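3. Litter and floor cleaning in the concourse halls

3.1 Setting

The study looked at four indoor public halls, two in Giren and two in Cullden. All are open from early morning until late evening and all are cleaned by contract staff. The halls differ in age and in the number of doors, but the cleaning contracts are alike in most respects. Each one asks for a full sweep before opening, and for loose litter to be lifted on a walking round during the day. 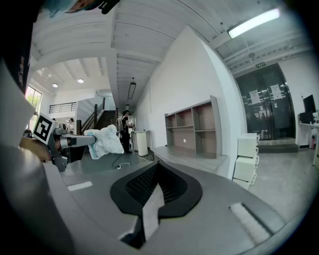 Figure 3. A crumpled white bag held over the floor of a wide interior hall.

3.2 How litter was recorded

Staff filled in a short form at the end of every round. The form asked for the time, the zone of the hall and the type of item, using the list drawn up for the earlier Anozie survey. We kept that list so that the two sets of results could be compared, although it has some weak points. Paper bags and plastic bags share one heading, for example, and receipts are placed with newspapers.

In total 1242 items were recorded in October. Of these, 109 had no zone marked and were left out of the zone totals, but they are included in the totals by type. Forms that were handed in late were accepted if the time of the round could be read.

Items smaller than a bottle top were not recorded. Staff told us in the trial week that stopping to write down each sweet wrapper corner or bit of ticket would slow the round too much, and we agreed to drop them.

3.3 Where litter gathered

Bags, cups and food wrappers were found mostly near seating and along the walls. Open floor in the middle of the halls had less, even at busy times. In both Cullden halls there was a second cluster by the side doors, where draughts carry light items inwards and leave them against the first fixed object. The Giren halls have revolving doors and did not show this.

Bins had less effect than expected. The older Giren hall has bins every 40 metres and the newer one has them only at the exits, yet the share of items left near seating was similar in both. The Jukulov guidelines advise placing bins within sight of every bench. Neither Giren hall meets that advice, so our results cannot be used to test it.

3.4 Limits of the records

The forms show what was picked up, and items missed on a round do not appear. Light bags may also have moved some distance before they were lifted, so the zone marked on the form is the place of collection only. Visitor numbers were available for one hall, where the door counter stops at 2000 each day and has to be reset by hand. For this reason we give no rates per visitor in Section 4.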